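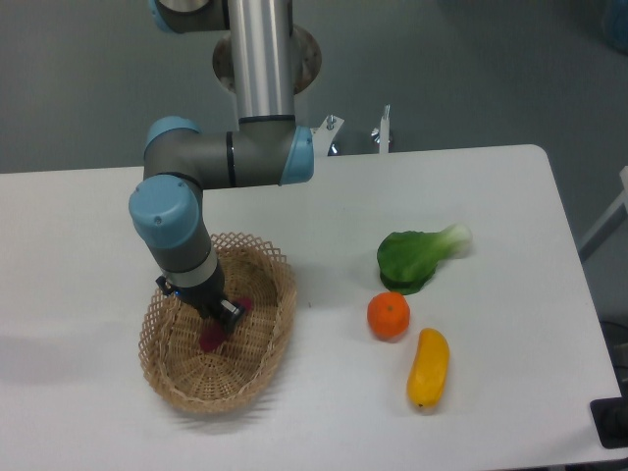
The arm with its gripper down in the basket. Bok choy, an orange and something yellow are still on the table.

Last September I was handed a risk assessment for a cell whose whole job is putting produce in a basket. It ran to 37 pages. The word "basket" appeared in it once, in a list of accessories, between the power strip and the table.

I've spent 11 years signing off on small robot cells, mostly for shops and teaching labs that own one arm and one person who knows how to restart it. I like rules. I have been the person at the party explaining guard distances. So please take what follows as the complaint of a friend.

The 37 pages were very good on the arm. They had its reach, its payload, its joint limits, its stopping behavior, and a table of body parts with the force each one could be expected to put up with, which makes cheerful reading over lunch. All of it was correct, and most of it was copied from the manual, because the arm is the part that comes with a manual. The basket comes from a home goods store and has a rim full of little points.

The people who sell these machines call them collaborative, and the word has done a lot of damage. An arm gets to be collaborative all by itself, in a box, on a pallet. Then somebody bolts a gripper to the end of it, puts something in the gripper, stands a table under it and an intern beside it, and everyone goes on using the adjective. Any standard worth its cover price tells you to assess the application. Everyone nods at this sentence. Then they assess the arm.

Houshang Amini, who trained me at Bovden, used to hand new people a banana and ask them what the hazard was. They'd look for the trick. After a while somebody would say "slipping," and he'd write it on the board and wait. The answer he was after was whatever the hand does next. A dropped banana hurts no one. A person reaching in to save the banana, while the arm is on its way down into the basket, has put a wrist between a moving gripper and a fixed bottom, and they've done it in well under the time it takes to read the warning label. People catch falling things. We do it for fruit as fast as we'd do it for crystal.

I went looking for the word "drop" in those 37 pages. It came up under "voltage."

The usual reply, and Beca Prosser at Hamley has made it to me over several lunches, is that you can't write down everything. If every lab has to do a full assessment each time it swaps the oranges for onions, nobody will do one at all, or they'll do one for a thing called "objects" and never open the file again. She's right about that. I have seen the file called "objects." It was 121 pages long and had plainly never been read by anyone, including, I suspect, its author.

So I'd make it shorter. Here is what I ask for now, and I'll take it in pencil.

What is in the gripper, and what happens if it lets go? Where will a person's hand be when that happens? What can the hand get caught against? Who is allowed to change the answers to the first three, and where do they write it down when they have?

That fits on one side of a sheet. It should be taped up next to the cell, where it can get coffee on it. Canan Karabulut does this at her place, and the sheet is now on its eighteenth version. You can follow the whole life of the thing through the crossings-out: a taller basket, a slower descent, a line reading "NO MELONS" underlined twice. I learned more from it than I have from most binders, and I'd stand next to her robot with my sleeves rolled up.

The other objection is that a page in pencil looks unserious to an auditor. It does. I had one tell me it lacked a revision block. I drew a revision block on it. He was satisfied, and I've thought about that more than I should.

I'm not asking to get rid of the long document. Somebody does need to have worked out the stopping distances, and I'm glad it was done by a person who enjoys it. I'd just like it to get around to the basket before the appendix.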